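So the pantry sorting demo stopped dead on us again, and I've spent most of this week figuring out why. Flor Valderrama had bet me a coffee it was the gripper. I said cameras. We were both kind of wrong!

Quick recap if you're new: we're calling this project Astumano, and the goal is plain old kitchen stuff - jars, lids, bins. Put the right thing in the right bin and don't drop it. 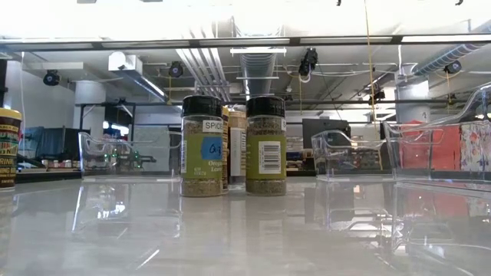 *Oregano, waiting its turn.*

The fault showed up on run 15. The left arm closed on a jar, started to lift, and then just froze with a force error. No crunch, no drama, but it wouldn't let go either, and I had to hit the stop button and reset everything by hand. We got the same thing 2 more times before lunch (ugh). I went through all 598 lines of the log looking for a bad grip reading and the numbers looked fine.
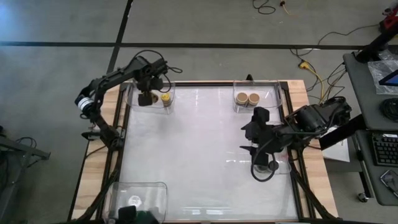
What finally gave it away was wiggling the cable by the left wrist while I watched the readout. The signal dropped out for up to 5 seconds at a time, and the controller did what it's supposed to do and locked the joints. One tired connector. I swapped it for a spare from the Tedico box and taped the slack so it can't tug.
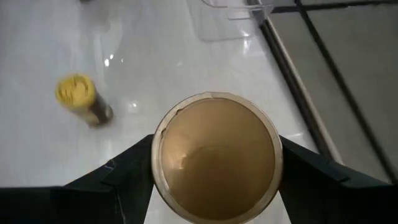 ### Filed under: Faults & Fixes

Still on my list for July: a proper strain relief on both arms, and a release routine so a locked gripper doesn't mean me prying at a jar of herbs. Flor says neither of us gets the coffee. I'm appealing.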